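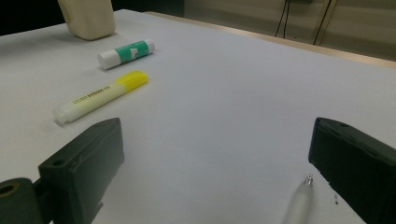 Figure 1. Hand-held gripper over the work table, with the glue stick and the highlighter lying on the table.

Collecting Demonstrations for a Desk-Tidying Arm
Final report of the Clullurell student project group
Project supervisor: Ulla Lehtinen
February 2024

Summary

The group set out to teach a small robot arm to put stationery away, using examples recorded by hand with a gripper tool held by a student. Over the course of the project 245 recordings were made, of which 21 were set aside as unusable. The remainder were used to train a simple control program, which was then tried on the arm in the Pranitz teaching laboratory. The arm learned to pick up a glue stick and a highlighter and to place them in a soft bag. It did less well with thin pens. This report describes the method, the results and the points which the group would recommend to those continuing the work.

1. Background

Earlier project groups at Pranitz programmed the arm by entering positions one at a time. The method is dependable when every object lies in a known place, but it is slow to set up and fails as soon as something is moved. The present group was asked to examine whether a person could show the task instead, using a tool with the same fingers as the arm.

The hand-held tool was built from an existing design kept by the laboratory and is referred to in this report as the Jang gripper, after the name given to it by the previous group. A camera fixed to the tool looks out between the fingers, so that the person's recordings and the arm's later view of the table are taken from nearly the same position. The fingers are blocky pads in dark green. A matching pair was fitted to the arm in December, and no recordings made before that date are included in the results.

2. Choice of task and objects

The task was kept deliberately plain. One item of stationery is picked up from a table and dropped into a bag standing at the far side. The group wished to use objects which any classroom would have and which differ in thickness, weight and surface.

The glue stick was chosen as the easy case. It is short and thick, and its teal-green label makes it easy to find against a white table. The highlighter is longer, and its bright yellow cap gives the program a clear sign of which way it is pointing. The third object, a translucent frosted pen, was added at the request of the supervisor as a difficult case. Very little of it stands out from the table apart from the small metallic tip.

The group considered adding scissors and a ruler. Scissors were ruled out by the laboratory safety rules, and the ruler could not be lifted from the flat surface with the present fingers.

3. Recording method

Each recording began with the fingers open above the table and ended when the object had been released over the bag. Students worked in pairs. One held the tool while the other placed the objects, started the recording and wrote the entry in the log. Partners changed places at the end of each page of the log.

Objects were put down at different angles and distances, and in most sessions more than one was left on the table so that the program would have to deal with items it was not being asked to move. The order was drawn from a set of cards. In the first week it had been left to the person placing the objects, and on review it was found that almost every glue stick had been laid in the same direction. Those recordings were kept, but the cards were used from then on.

A recording was set aside if the object was dropped outside the bag, if a hand passed in front of the camera, or if the log entry was missing. The last of these accounted for more losses than the group would have liked.

4. Training

The recordings were cut into short passages and checked using Plurelar, the labelling program already installed on the laboratory computers. This produced 3,976 passages in all. Each was marked as reaching, closing, carrying or releasing. Two members of the group labelled separately and then compared their work. Most disagreements concerned the exact point at which reaching became closing, and a written rule was agreed: closing begins with the first visible movement of the fingers towards each other.

Training was run overnight on the shared laboratory computer. The first run was stopped by a scheduled restart and had to be repeated - later groups are advised to check the maintenance notice on the door.

5. Results

With the glue stick, the arm completed the task in the large majority of trials. Failures were mostly caused by the fingers closing on one end, after which the object turned and slipped out during carrying.

With the highlighter, the arm was reliable when the barrel lay at an angle across the table. It was less reliable when the highlighter pointed straight at the arm, a position which was poorly represented in the recordings.

With the frosted pen, the arm seldom succeeded. In many trials it moved to the correct area and closed slightly too high. The group believes that there are two causes. The pale barrel is hard to see on a white surface, and the pads are thick enough to touch the table before they are low enough to hold the pen firmly. The second cause was also felt by students using the hand-held tool, several of whom noted in the log that the pen took more than one attempt.

6. Discussion

The group considers that the method is suitable for a school project of this length. New members could make a usable recording after a short period of practice, and no programming knowledge was needed for that part of the work. The time saved was partly lost again in labelling, which took around 2 weeks longer than planned.

All recordings were made on the same white table under the same lights. The arm has not been tried elsewhere, and the results should not be taken to apply to other surfaces.

7. Recommendations

The group recommends that thinner finger pads be made for both the hand-held tool and the arm before further work with pens is attempted. A darker table covering should be tested. Recordings should include more cases in which the object points directly at the arm. The log sheet should be replaced by a form which cannot be closed until every entry is filled in.

8. Acknowledgements

The group thanks Ulla Lehtinen for her supervision and for her comments on two drafts of this report, and the Pranitz laboratory staff for the use of the arm outside normal hours. The log, the labelling rules and the drawings for the Jang gripper have been left in the project cupboard for the next group.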